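23rd August

Up too early, feet already sore. Quick one before I fall over.

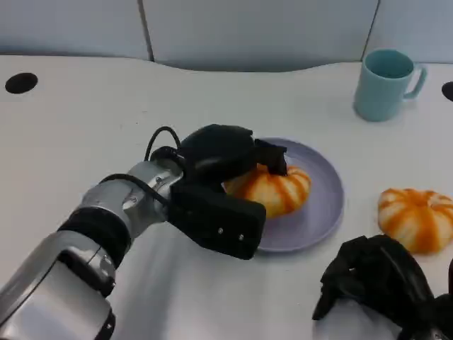

Pumpkin buns again today. Yes, in August. Chrysoula wants the recipe settled before the fall orders start and she's right, last year we were still arguing about food coloring with people waiting at the counter. So, stripes. Orange on white, top to bottom, fat enough to read as ribs. Thin ones vanish in the steamer, I tried that in March and got something like a sad beach ball.

Dough notes before I forget: 480 g flour, 282 water, cut the sugar to 75. Less yeast than the book says. The Undham flour drinks more than the old stuff so go slow with the water. First proof almost 17 minutes too long bc Periklis called about the van and would not stop talking. Didn't seem to hurt anything.

Creases are the hard part. String pulled too tight and it splits, too loose and you get a plain round bun in a striped shirt. Back of a knife, oiled, maybe? Try tomorow. Thanasis says press them after the second rest, not before. Annoying if he's right.

Plates. Went back and forth. I like the pale lavender one, the orange really jumps off it. Chrysoula says purple and orange is too Halloween and I said well what do you think a pumpkin is. She wants plain white. On a white table! You'd lose the plate completely. Left it there, she'll come around or she won't.

One bun to a plate, I think. Two looks crowded and then people want to split it and it's a whole thing. Room on the side for a spoon of something. Plum? Ask Spyros what he can get.

Filling still not decided. Squash with a little ginger is nice but wet. Red bean is safe. Chukwuemeka voted for custard, he always votes for custard. Could do both and mark the bottoms somehow.

To do: more orange powder, parchment squares, call Skalolura about the steamer lids, wash the good aprons, find my small scale (WHERE).

Also forgot to call Mom back. Second time this week, feel bad about it. Will do it from the bus.

Kitchen smells like sugar and so does my hair. Shower, then bed, alarm set for five.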